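Hand and Controller Comparison Group
Minutes of meeting, August 13, 2023
Skemedholm lab, small meeting room

Chair: Annelies Auer
Present: AA plus bench team, purchasing on the phone for items 3 and 5 (line dropped twice)
Apologies: controls, both of them
Minutes: typed up same evening, corrections to AA please

1. Last minutes
Accepted. One fix, item 4 should read "Ueda controller", not "Zinetti controller". Zinetti is the hand supplier, we keep mixing these up.

2. Five-finger hands, two-arm basket task
Main item, took most of the hour.
Background for those who missed last time: we're deciding whether the five-finger hands stay on the arms for the autumn program or we go back to the parallel jaws. Parallel jaws are fine on single items, hopeless on anything that has to be supported from both sides. Basket task picked as the decider. Table and shelf layout frozen as agreed, please don't move the shelf.
Approach pose now palms up, one hand each side, thumbs in. Old pose was palms facing each other and squeezing the walls. AA prefers the new one, less grip force asked of the fingers.

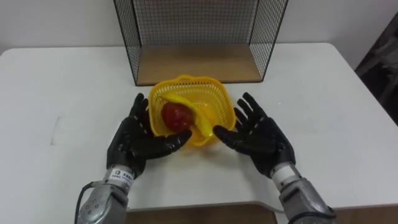

Basket task, approach pose, palms up. Apple and banana load.

Discussion. Bench team say palms-up is easier to teach by teleop but the operator loses sight of the fingers once they're under the rim. Thumbs are the only thing you can really judge distance by from the head camera. AA asked wether a wrist camera would help. Probably, but then cabling, see item 4.
Question of load. Fruit is light and rolls about. Agreed to stay with fruit for now and add a heavier load later, up to 860 g, so we have something to compare with the jaw numbers.
Episodes logged on this task so far: 161. Not all usable. The ones with the old pose to be tagged and kept out of the comparison, not deleted (again: not deleted).

3. Controllers, Esum vs Ueda
Esum: smoother on the arms, finger commands lag behind. Felt mostly when closing the thumb.
Ueda: fingers quicker, arms a bit jerky near the end of travel. Could be our gains. Controls to look at it when they're back.
Nobody wants to run both past November. Licence for the second Ueda seat quoted at $2,311, purchasing says the budget will cover it but only if we ask before the end of the quarter. AA to ask.
No decision on the winner. AA against picking on feel alone, wants the same operator on both, same pose, same load, before we vote.

4. Head camera and cabling
Long one, sorry.
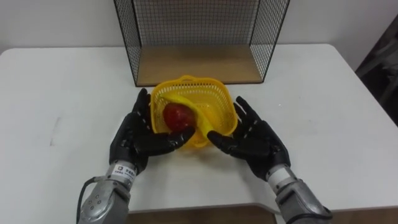
Camera angle first. Current tilt was set for the jaw trials and bench team want to know if it still suits the hands. Agreed it does for the approach: both thumbs are in view with the narrow gap between them below the banana, and that gap is the cue the operators say they use to centre up. Weak point is colour. The banana is so close to the yellow of the basket that its outline gets lost where they touch, and the segmentation people have complained about just that. Options were a different coloured basket or different fruit. Basket change is cheaper on labelling but breaks the match with logged episodes. Parked until we know how many episodes survive the tagging in item 2. Tilt stays as is.
Cabling. Concern about snagging at the forearm if we go to wrist cameras, there'd be a second run beside the existing one. Zinetti have a sleeve, lead time unknown. Bench team to mock something up with velcro in the meantime and run the arms through full travel, slow, hand on the stop.
Lighting not discussed, ran out of time.

5. Spares
Fingers: order 2 spare thumbs from Zinetti, thumbs being the part most likely to catch a rim. Purchasing asked for the part number in writing this time. Fair enough.
Jaw pads: plenty in the grey drawer.

6. Other business
Colour of log tags, no one cared, going with whatever's in there already.
Please wipe down the bench at the end of a shift and put the e-stop back on it's hook.
Visitors from the Esum side want a demo. AA said not until the controller question's settled.

Actions
AA: licence request, reply to Esum visitors
Bench team: tag old-pose episodes, velcro mock-up, full travel check
Controls: Ueda gains near end of travel
Purchasing: spare thumbs, chase sleeve lead time
Open: basket colour, wrist camera yes/no, lighting

Next meeting: same room, time to be sent round once controls are back.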